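Markets & Money | Opinion

Small investors should stop treating share buybacks as a pay raise

By Ulises Salinas

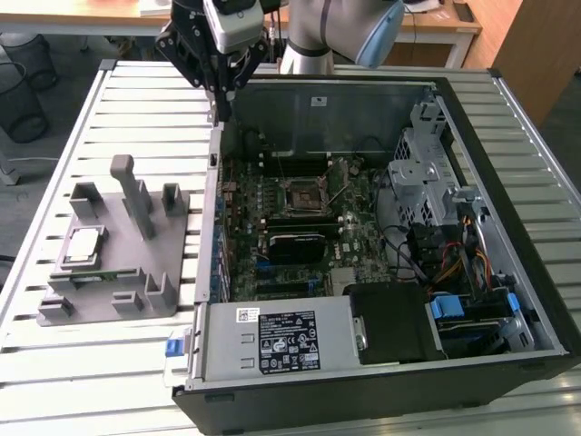

When a company says it will buy back its own stock, the price usually ticks up the same morning and the people who own it feel richer. I own shares in a few companies that do this every year, and I used to feel the same way. I now think most of us give these announcements far more credit than they deserve.

Start with what is being announced. A buyback program is permission. The board sets a ceiling, say $500 million, and management can spend all of it, part of it or none of it. A dividend, once declared, has a payment date and shows up in your account. A buyback has a press release.

Then there is the price paid. Companies have the most spare cash when business is good, and that tends to be when their shares are expensive. In a bad year, when the same money would retire many more shares, the program gets paused to protect the balance sheet. An ordinary saver who bought only at the top and quit at the bottom would be told to get some help.

Katex is the one I know best, as I held it for years. It ran its repurchase program through a long stretch of rising prices and paid as much as 29 times earnings for its own stock. Over that whole period the share count fell hardly at all. Much of the money went to offset new shares handed to executives and staff. I have no quarrel with paying people in stock, but it is a wage cost, and shareholders should see it as one. When I sold in March, I had held on too long, and the buyback was part of why.

Ekow Ofori, who keeps the books for the investment club I belong to in Toledo, takes the other side. His argument is that a dividend forces a tax bill on you in a regular account whether you want the cash or not, and a buyback lets you choose when to sell. He is right about that. He also likes Steltside, which stopped buying when its shares passed 17 times earnings and said in plain words that it would wait. I would be happy to own more companies run that way. I can't find many.

My own rule is simple. I look at the number of shares outstanding today and the number five years ago, and I ignore the dollar figure in the headline. If the count has dropped by a real amount and the debt has not grown to pay for it, the program did something for me. If the count is flat, the money went somewhere else.

The figures are in the annual report, usually near the front. It takes a few minutes per company. I would sooner see boards publish the average price they paid next to the stock's price today, in large type, every year. Until they do, owners will have to work it out for themselves.

Contact us | Terms of use | © Flirnotura Media. All rights reserved. | Back to top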